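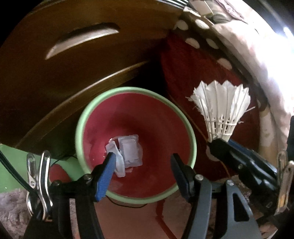
Slide 1: What we throw away and why it takes so long to open

Morning, everyone. (Wait for the chairs to stop.) I'm Pui-shan Tsai, I look after packaging complaints at Flokura, and yes, that is a whole job. Hok-lam Yip was meant to be doing this half with me but he has been kept back in Tanumstead, so you get my jokes and his slides.

Start with the bucket. Two bits of see-through plastic at the bottom of it, one flattish with a raised middle, one narrow. Ask the room: who has cut themselves on something like that? Leave the hands up. Ask who went on to buy the same thing again. Most hands stay up, which tells you how much power the customer has.

Slide 2: The complaints box

We had 3229 complaints in the year up to February. I have read them all. Some of them were in capitals.

The biggest pile, 1331, was people who could not get the pack open. Second was people who got it open and wished they'd gone more slowly. A long way down the list we find the product itself, which I try not to mention in front of the product team.

Read out the Trumari letter if there's time. Skip the second paragraph, there are students in.

Slide 3: Who is the pack for?

A pack has to please the lorry, the shelf, the till and the shoplifter (by annoying him). The person at the kitchen table comes fifth. She has scissors, so we assume she'll manage.

Hok-lam's point, and he makes it better than I do: we test for drops, damp and stacking. Until last year we had no test for thumbs.

Pause. Drink some water.

Slide 4: The Lai trial

Lai is our small pack with the pull tab. We sent it out to people over seventy and asked them to open it at home, with no instructions. The tab was on the back. They looked on the front, as any sane person would.

We moved the tab. It took 2 meetings to agree to this and a third I wasn't asked to.

Don't get drawn on cost. If Trumari people are in, smile and say "later".

Slide 5: Things to try on Monday

Strike that, the slide should say "next week". Tell Hok-lam.

Open your own pack in front of your boss. Use your wrong hand. Do it with wet fingers. Then give it to whoever signed it off and stand there quietly while they have a go.

Questions. Somebody will ask about paper. Paper is on the spare slide, after the thank-yous.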